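The Bean Year

Posted 2022-02-06

My grandmother left me a house in Vavley, a dented soup pot, and a debt to the lake. I knew about the first two.

The lady at the town office explained the third one while she stamped my papers. Every house on the Skamen side owes the lake a bowl of soup on the longest night of August, she said, and ours was behind. How far behind? She licked her thumb and turned some pages. Eleven years!

Green beans, the little round ones, she told me. Soaked overnight. The lake is picky.

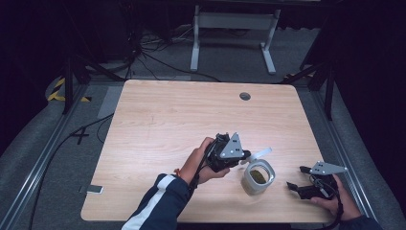
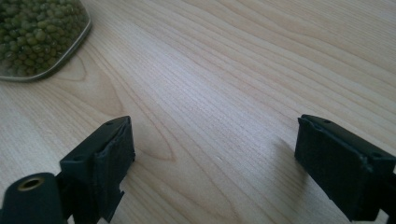 So I laughed, obviously, and I drove home, and I went on laughing until I tried to run a bath. The faucet coughed and gave me a minnow. A live one, very annoyed, about as long as my finger. I put it in a coffee mug and the two of us looked at each other for a while. Then I tried the kitchen tap and got another one.

By the end of the week I had 9 minnows in my grandmother's punch bowl and I was brushing my teeth with seltzer. I called the water company, which over there is an outfit called Clatuter, and the man on the phone asked for my address and then made a long sad noise. "Skamen side," he said. "Did you do your soup?"

I said I had only just moved in.

"They all say that," he said, and hung up. (I still got a bill for the call. I've kept it.)

Now, I can't cook. I want to be clear about that, in case anyone is picturing some cozy scene with aprons. My grandmother could cook, and she spent my whole childhood trying to get me to stand next to her at the stove, and I spent my whole childhood finding reasons to be in the yard. She made a bean soup every summer that smelled up the entire street. I never asked where it went. It was a huge pot and she lived alone, and we only ever got sandwiches! You'd think a kid would wonder.

Her recipe was in the drawer with the birthday candles, written on the back of a church flyer. It said: beans, onion, garlic, the good salt, wait. No amounts at all. At the bottom she'd written "don't talk while stirring, it listens," and underlined it twice.

I did what anybody would do and went to the Policarpio, the only grocery in town, and bought every bag of mung beans on the shelf. The cashier rang them up without blinking. She threw in an onion for free and patted my wrist like I was headed into surgery.

The first pot burned. The second one came out gray and sort of stood up by itself when I lifted the spoon. The third I thought was pretty good, so on the longest night I carried it down the path, all 400 steps of it, with the handles biting my fingers and a dish towel over the top to keep the bugs out.

There were other people down there already, spread along the shore, each one with a pot. No one waved. It was very quiet, and you could hear soup going into the water, one house after another, like somebody slowly emptying a tub.

I poured mine. Nothing happened for a bit. Then the lake sort of hiccuped, and a single bean came sailing back out and hit me on the forehead.

"Salt," said the old man to my left, not looking up.

He handed me a twist of paper from his shirt pocket. I threw the whole thing in after the soup, paper and all, and the water went smooth as a plate. I stood there crying a little, and I couldn't have told you what for. I think I'd been mad at her for dying in the spring, before I got around to asking about anything.

The taps ran clear in the morning. I carried the punch bowl down and let the minnows go, and one of them hung around by my ankles for longer than it needed to.

I still owe ten bowls. The lady at the office says I can pay them off slowly, one extra each summer, and there's a form for it, which I filled out in pen. She asked if I wanted to put down a second name, somebody who'd take over the pot after me. I left that line blank for now. My sister's kid is 4 and she's coming to stay in August, and she already likes to stand on a chair and stir things.

I've been practicing all winter. Last night's was decent. I opened the kitchen window while it simmered, and down the hill the ice made a noise, a long low one, and I kept my mouth shut and went on stirring.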